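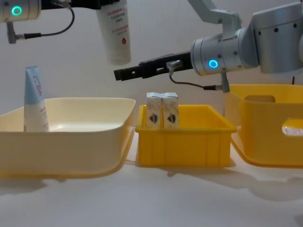

Soporte de Sistemas de Almacén, Gimusden
Incidencia: las etiquetas de producto salen desplazadas y con el lote truncado
Estado: en observación
Prioridad: media
Componente: servidor de impresión Nosurer, cola ETIQ-CUBETAS
Solicitante: Cledwyn Morgan
Asignado a: Sepehr Tehrani

Descripción del problema
Desde la actualización de marzo, las etiquetas que se generan al cerrar una cubeta pierden los últimos caracteres del lote. El código de barras se lee, pero el valor devuelto no coincide con el de la ficha de artículo. Afecta a tubos y envases pequeños de la familia de cosmética. Las etiquetas de palé salen correctas. El fallo se reproduce desde el cliente de escritorio y desde el terminal de mano.

Comprobaciones iniciales
Reinicio de la cola: sin cambios.
Calibración del sensor de separación: correcta, el desplazamiento vertical persiste.
Cambio de rollo: sin cambios.
Impresión de la plantilla de prueba interna: correcta.
Envío de la plantilla de producto en crudo, sin pasar por Nosurer: correcta, lote completo.

La última prueba descarta el cabezal y la memoria de la impresora. El recorte se produce antes, en la conversión de la plantilla.

Análisis del registro
A las 9:40 se activa el nivel detallado en el servicio de conversión. Cada trabajo afectado deja la misma secuencia:

WARN campo LOTE: longitud superior a la definida, se ajusta
INFO plantilla cargada desde caché
INFO trabajo enviado a ETIQ-CUBETAS

La plantilla en caché define LOTE con 6 posiciones. La ficha de artículo admite más desde que se incorporó el sufijo de planta, que ocupa 2. El editor muestra la longitud nueva, pero el servicio sigue leyendo la copia antigua. La fecha de modificación del archivo en caché es anterior a la actualización.

El desplazamiento vertical tiene el mismo origen. La copia antigua conserva el margen superior del soporte anterior, que era 2 mm más alto.

Actuación
1. Parada del servicio de conversión.
2. Copia de seguridad de la carpeta de caché.
3. Vaciado de la carpeta. No basta con el botón "Actualizar plantillas" de la consola, que solo recarga el índice.
4. Arranque del servicio y reimpresión de los trabajos retenidos.

Resultado: 6 etiquetas reimpresas y leídas con el terminal, todas con el lote completo y dentro de margen.

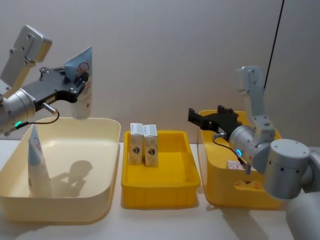 Cledwyn Morgan: Confirmo que en el puesto de cosmética ya salen bien. En Floltness sigue apareciendo el lote cortado. ¿Comparten servidor con nosotros o hay que abrir otra incidencia?

Sepehr Tehrani: Floltness tiene nodo propio y mantiene su propia caché. No hace falta otra incidencia, lo trato en esta. Repetiré el vaciado allí a las 14:30, con la cola en pausa. Los trabajos enviados durante la parada quedan retenidos y se imprimen al reanudar.

Pendiente
Trasladar a Fourie la petición de que el servicio compare la fecha de la plantilla antes de cargarla desde caché.
Añadir el vaciado al procedimiento de actualización.
Localizar las etiquetas erróneas ya pegadas. Filtro de búsqueda: familia cosmética, lote sin sufijo de planta.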